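市民招待枠の取りやめ、「政治的圧力」か「日程の都合」か　ミュージカル『Imance』巡り食い違う説明

市が中高生向けに用意していたミュージカル『Imance』の招待枠が、4月に入って急に取りやめとなった。制作会社のLatumは「作品の内容を嫌った市の介入だ」と主張し、市の文化振興課は「日程の都合による見直し」と説明している。どちらの言い分にも、そのまま受け取るには引っかかるところがある。

会場は市が所有し、指定管理者が運営する劇場Casell。公演は6回が予定されており、このうち昼の1回が招待枠に充てられるはずだった。

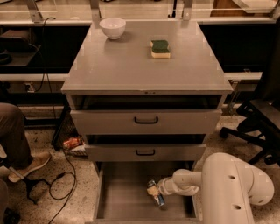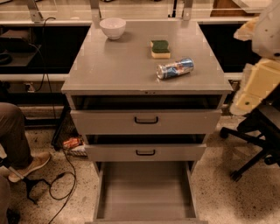
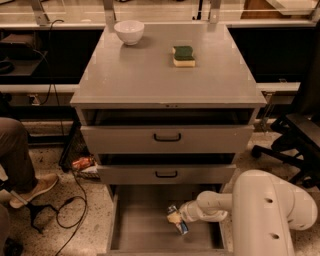
何が取りやめになったのか

まず事実関係を整理しておく。誤解が広がっているが、公演そのものは中止になっていない。

『Imance』は架空の港町を舞台に、再開発をめぐって市長と住民が対立する物語である。後半に、市長役が自分の銅像の台座の高さについて延々と歌う場面があり、稽古段階の映像がインターネットに出た際、現市長の記者会見での口癖によく似ていると話題になった。Latumは当時、「特定の人物をモデルにしたものではない」とコメントしている。このコメントは、その後の同社の主張を読むうえで覚えておいたほうがよい。

市は昨年度の段階で、昼公演の500席を買い上げ、市内の中高生を無料で招く方針を固めていた。学校を通じた希望調査も始まっていたという。ところが4月、各校に「諸般の事情により今回は見送る」という趣旨の連絡が届いた。文面は短く、理由の説明はない。問い合わせ先として記された電話番号に記者がかけたところ、別の係につながり、そこからさらに文化振興課に回された。

見送りの時点で、市とLatumの間に正式な契約はまだ結ばれていなかった。市が「契約解除には当たらない」と言い、Latumが「約束を一方的に破られた」と言うのは、同じ出来事を別の側から述べているにすぎない。ただ、契約前だったから問題がないのかといえば、それは別の話である。学校への希望調査を市自身が始めていた以上、少なくとも招待枠が実現すると受け取った学校や生徒を責めることはできない。

「日程の都合」はどこまで本当か

文化振興課の説明はこうだ。招待公演の予定時間帯が、同じ日に市内で行われる防災訓練の時間と一部重なることが分かった。訓練に参加する学校があるため、公平に招待することが難しくなった。作品の内容は判断に一切影響していない。

筋は通っている。しかし、確認していくと細部がそろわない。

防災訓練の日取りは、市の広報紙に早くから載っていた。招待枠の希望調査が始まるより前である。重なりに気づかなかったのだとすれば調整不足だが、同課は「気づいた時期については確認中」と答えるにとどまった。取材を申し込んだ日と、その後に改めて尋ねた日とで、回答はまったく同じ文言だった。

訓練に参加する学校の一覧も求めたが、出てきていない。市内の中学校に勤める教員は「うちは訓練には出ない。だから時間が重なると言われても、どの学校の話なのか分からない」と首をかしげる。高校の関係者からは、訓練は午前中で終わり、昼公演にはほとんど影響しないのではないかという声もあった。

では別の公演回に振り替えればよかったのではないか。公演は6回ある。この点について同課は「夜の公演は生徒の帰宅が遅くなる」と説明する。もっともな配慮に聞こえるが、昼の公演は招待枠の回だけではない。土産話のように後から理由が足されていく印象は否めず、昼の別の回を検討したかどうかを重ねて尋ねると、「検討の経過についてはお答えしていない」との返答だった。

市議会でもこの件は取り上げられた。文化予算を審査する場で野党系の議員が内部の打ち合わせ記録の提出を求めたが、市側は「記録を作成する性質の打ち合わせではなかった」と答弁した。500席を買い上げる事業を見送る話し合いに記録がないというのは、控えめに言っても雑である。情報公開請求をすでに出した市民がいるというが、結果が出るのは公演が終わった後になる可能性が高い。

「圧力」の証拠は示されていない

一方で、Latumの主張も手放しでは支持しにくい。

同社は公式サイトに声明を載せ、「表現の自由に対する重大な侵害」「若い観客から作品を遠ざける検閲」と強い言葉を並べた。見出しは赤い文字で、末尾には一般向けチケットの購入ページへの案内が付いている。抗議文と宣伝文が同じ画面に同居していることについて同社の広報に尋ねると、「作品を見て判断してほしいという趣旨」との答えだった。

肝心の介入の根拠は何か。同社が挙げるのは、市の職員から電話で「あの歌の場面は残るのか」と聞かれた、という一点である。通話の録音はなく、メモの日付は空欄になっている。記者が見せてもらったメモには、確かに「歌　残る？」という走り書きがあった。ただし、誰がどの立場で尋ねたのかは書かれていない。市側は「上演時間を確認するために構成を尋ねたことはある」と認めつつ、内容に注文を付けたことはないとしている。

上演時間の確認であれば、なぜその場面だけを名指ししたのか。当然の疑問である。だが、その歌がこの作品で特に長い曲の一つであることも事実で、Latumが配った資料にもそう書かれている。電話一本から圧力があったと断定するのは無理があり、なかったと断定するのも同じくらい無理がある。

さらに首をひねるのは、同社の立場の変わりようだ。稽古映像が話題になったときには、市長をモデルにしてはいないと言っていた。今回の声明では「権力者が自らの姿を舞台に見いだし、恐れた」と書いている。二つの文章は両立しないわけではない。しかし、同じ会社が同じ作品について、都合に合わせて政治性の目盛りを上げ下げしているように見えるのは仕方がないだろう。

広報は「作品は普遍的な風刺であり、誰が反応するかはこちらの問題ではない」と説明する。声明の起草に演出側が関わったかどうかについては、回答がなかった。

署名と調査、数字の読み方

声明の公表後、招待枠の復活を求める署名が始まった。Latumの発表によれば300人分が集まり、市に提出されたという。

同社の発信では「市民の怒りの声」とされているが、署名用紙に住所の欄はなく、インターネット経由のものは氏名とメールアドレスだけで受け付けている。市外に住む演劇ファンがどれだけ含まれるのかは分からない。市外の人が署名してはいけないという決まりはなく、文化に関心を持つ人が声を上げるのは自然なことだが、それを「市民の声」と呼ぶのは言いすぎである。市の側も、この点を理由に「参考としてお預かりする」という扱いにとどめた。受け取った側の冷淡さも目に付く。

もう一つ、調査会社のCaoがまとめたアンケートも出回っている。200人に聞いた結果として、「行政は舞台作品の内容に口を出すべきでない」と答えた人が多数を占めたという内容だ。SNSでは、この結果が「市民の大多数が市の決定に反対」という形で広まった。

設問を取り寄せて読むと、今回の招待枠についての質問は一つもなかった。聞いているのは一般論としての行政と表現の関係で、しかも直前に「過去に上演を中止させられた作品の例」を読ませる構成になっている。これで行政の介入に賛成する人が多かったら、そのほうが驚きだろう。Caoは取材に「特定の事案への賛否を測る目的の調査ではない」と文書で回答した。その一方で、Latumの公式サイトには今も、声明のすぐ下に調査結果のグラフが置かれている。調査費用の出どころについては、両社とも「契約に関わるので公表しない」としている。

市を支持する側の数字も似たようなものだ。市長に近い地域団体は、会報で「保護者の多くが見送りに安堵している」と書いた。根拠を問い合わせたところ、「会合でそういう話が出た」とのことだった。何人が出席した会合なのかは教えてもらえなかった。

劇場は口をつぐむ

当事者の中で最も発言が少ないのが、会場のCasellである。

同劇場はホームページに「公演は予定どおり実施します」と一行載せただけで、招待枠には触れていない。取材に対しては「主催者と市の間の事柄であり、貸館の立場からはコメントを控える」と答えた。貸館という言葉はいささか正確さを欠く。『Imance』は同劇場の年間プログラムの冊子に「提携公演」として載っており、通常の貸館とは料金の扱いも宣伝の協力範囲も異なるはずだからだ。この点を指摘すると、担当者は「提携にもいろいろな形がある」と述べた。

同劇場の指定管理の期間は来年度で区切りを迎え、次の選定が控えている。市との関係を悪くしたくないという事情は、外から見ても容易に想像がつく。もっとも、それが今回の沈黙の理由だと裏付ける材料はない。劇場の内部からは「ロビーに声明文を掲示したいというLatumの申し出を断った」という話も聞こえてくるが、劇場側は「掲示物の規定に沿って対応している」とだけ答え、Latumは「協議中」としている。

過去に同劇場では、選挙を題材にした朗読劇が何の騒ぎもなく上演されたことがある。そのときの客席は空席が目立ったという。話題にならなければ問題にもならない、という見方をする演劇関係者もいる。

支援に回った顔ぶれにも温度差

市内外の劇団からは、Latumに連帯する声明が相次いでいる。ただ、その文面を並べて読むと、ほぼ同じ段落が繰り返し出てくる。ひな型が回っているのだろう。それ自体は珍しくないが、「それぞれの現場からの切実な声」という前文まで一字一句同じというのは、さすがに格好がつかない。

距離を置く劇団もある。小規模な団体で制作を担当する女性は「圧力があったなら許せないし、怒るべきだと思う。でも、うちのような団体は招待枠の話をもらったことすらない。500席を買い上げてもらえるかどうかを表現の自由の問題だと言われると、少し遠い話に聞こえる」と話した。

この指摘は、今回の騒ぎで見過ごされがちな点に触れている。市が作品を選んで席を買う以上、選ばれなかった作品は常にある。どういう基準で『Imance』が選ばれたのか、市は選んだときにも公表していなかった。取りやめの理由が不透明だと批判されているが、選定の理由もまた不透明だったのである。Latumはその段階では何も言っていない。

文化振興課に選定基準を尋ねると、「若い世代が親しみやすく、地域の文化振興に資するもの」という答えが返ってきた。それなら見送りの後も基準に当てはまるのかと聞くと、「一般論としてはそう考えている」とのことだった。

政治家の反応

市長はこの問題について、記者団に「担当課の判断を尊重している」と短く述べた。自分が似せられているとされる場面については「見ていないので分からない」としている。稽古映像は広く出回っており、市長の公式アカウントが、その映像を紹介した地元メディアの投稿に一時「いいね」を付けていたことも確認されている。市長室は「アカウントは複数の職員が管理しており、経緯は把握していない」と説明した。

与党系の市議の一人は「税金で市長の悪口を見せる必要はない」と発言し、かえって担当課の説明を危うくした。内容は判断に影響していないという市の公式見解と、正面からぶつかるからだ。この議員は後に「個人の感想だった」と釈明したものの、発言自体は撤回していない。

野党系の議員も、褒められた振る舞いばかりではない。議場で「検閲都市」という言葉を使った議員に、台本を読んだのかと尋ねると、「読む必要はない。構造の問題だ」という返事だった。その翌朝には、劇場前で撮った自身の写真を活動報告に載せている。チケットを買ったかどうかについては明らかにしていない。

生徒はどうなる

希望調査に応じた生徒への対応は、宙に浮いたままだ。

Latumは「市が動かないなら独自に招待する」と表明したが、人数も方法もまだ示していない。招待枠だった昼公演の席は、すでに一部が一般販売に回されている。広報は「調整のうえ、可能な範囲で」と述べ、空いた席の全てを生徒に充てるとは約束しなかった。抗議を掲げつつ、空いた席は売る。商売としては当たり前の判断だが、声明の調子とはかなり開きがある。

市も代わりの事業を検討しているとし、候補に映像教材の上映会などを挙げた。時期は未定で、予算の裏付けもない。『Imance』の買い上げに充てるはずだった費用をどう使うのかについては、「年度内に整理する」と答えた。

ある高校の演劇部の生徒は、顧問を通じた取材に「どちらの言っていることが正しいかより、見られるのか見られないのかを早く教えてほしい」と書面で回答した。部員の間では、自費でチケットを買うかどうか相談しているという。学生割引の有無をLatumに確認したところ、今回の公演には設定がないとのことだった。

市は、学校への追加の説明文書を出すかどうかを今月中に決めるとしている。Latumは公演初日の前に改めて会見を開く予定だが、電話の件について新たな資料を出すかは「未定」としている。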